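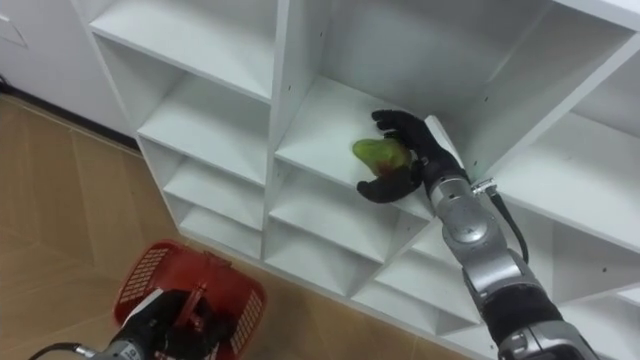 Kerstin Hamann, Min-kyu Kong, Vasiliki Tzavaras
Ammont Institute for Household Studies
Correspondence: Kerstin Hamann

3. Open shelving as a place for fruit

3.1 Why open compartments

Most earlier work on food storage in the home deals with closed storage, meaning the refrigerator, the pantry and the cupboard. Fruit is often kept outside all three. In the homes we visited for the Sauerland survey it stood on window sills, on top of microwaves, in bowls on the dining table and, more often than we had planned for, in shelving sold for books or toys. The last group is the subject of this section.

An open compartment differs from a bowl in several ways that matter for how fruit is used. A bowl is reached from above and its contents are stacked. A compartment is reached from the front, and unless it is very full, each piece lies on the shelf by itself. A person taking a mango from a bowl picks from the top of the pile. A person taking one from a compartment picks from the front edge. Fruit at the back of a compartment is therefore in the same position as fruit at the bottom of a bowl, and we expected it to be forgotten in the same way. Section 4 reports how far this was the case.

Figure 1. Taking fruit from a white open shelving unit, with a red plastic basket held alongside. The fruit, most likely a mango, sits near the front lip of its compartment.

3.2 The shelving

We used a white unit divided into open square compartments by thin panels. Units of this general type were the most common in the survey and are easy to wipe clean, which several households gave as their reason for keeping food in them. The compartment holding the fruit in Figure 1 has a smooth white back wall and is larger and deeper than the openings in the column to its left. The difference in depth turned out to be useful to us. In a shallow opening there is hardly any back row to speak of, while in a deep one a piece of fruit can be pushed well out of reach.

Light is a second difference between compartments. The shelf above throws a shadow over what is stored below it, and the shadow falls across part of the fruit even when it lies close to the front. White panels return some of the light, and a green fruit stands out well against them. Color is harder to judge in the shaded part. For a mango this is a real drawback, as many people look for the red or orange blush and turn the fruit to find it. Vasiliki Tzavaras noted during the home visits that people tended to take the fruit out of the compartment altogether before deciding whether it was ripe, and to put it back in a different spot if it was not. We did not see this with bowls, where fruit was usually pressed with the thumb and left where it lay.

3.3 Baskets

Every household in the Floltus group was given a plastic basket and asked to use it when emptying or filling the shelves. The instruction was kept short. Fruit was to go from the shelf into the basket one piece at a time, and the basket was to be held or set down wherever the person liked.

Where the basket was kept had a clear effect on the order of work. When it was held in one hand, the other hand did all the reaching, and people worked through one compartment before moving to the next. When it was set on the floor, they bent down with each piece, and soon began gathering two or three pieces before bending. Gathering in this way led to more dropped fruit. On a tiled floor a dropped mango bruises badly, and a bruised one was recorded as waste if it was not eaten by the following Sunday.

Holding the basket has its own cost. Ilse Hinrichs, who coded the notes from the home visits, points out that a full basket grows heavy quickly and that older participants put it down well before the shelves were empty. In later visits we allowed a chair or stool beside the unit. This removed most of the bending, although it also put the basket in the way of the lowest compartments.

3.4 Handling at the front lip

Fruit close to the front lip can be held around its side, with the thumb free to steady it. Fruit farther back has to be drawn forward first, and the shelf above limits how far the hand can be raised over it. Participants either rolled the piece toward them or dragged it with their fingertips. Rolling works for oranges and for round apples. An oval fruit rolls in a curve and often ends up against the side panel, where it is harder to get hold of than before.

For this reason we asked households in the second period to keep a single row at the front of each compartment and to leave the space behind it empty. This wastes a good part of a deep compartment, and some participants said so. Gunther Tiedemann has suggested placing a block or folded towel at the back so that the fruit cannot travel. We tried a towel in 3 homes. It kept the fruit forward but collected crumbs and, in one case, juice from an overripe pear, and we did not take it further.

3.5 Limits

The survey covered 17 homes, all of them in the Bemeo housing area, where kitchens are small and shelving often stands in the next room. Larger kitchens may not show the same habits. The visits ended in December, so summer fruit is missing from the record except where it was imported. Nor did we weigh the fruit before and after storage. Waste was recorded by the piece, and a small plum counts the same as a large mango in the tables that follow.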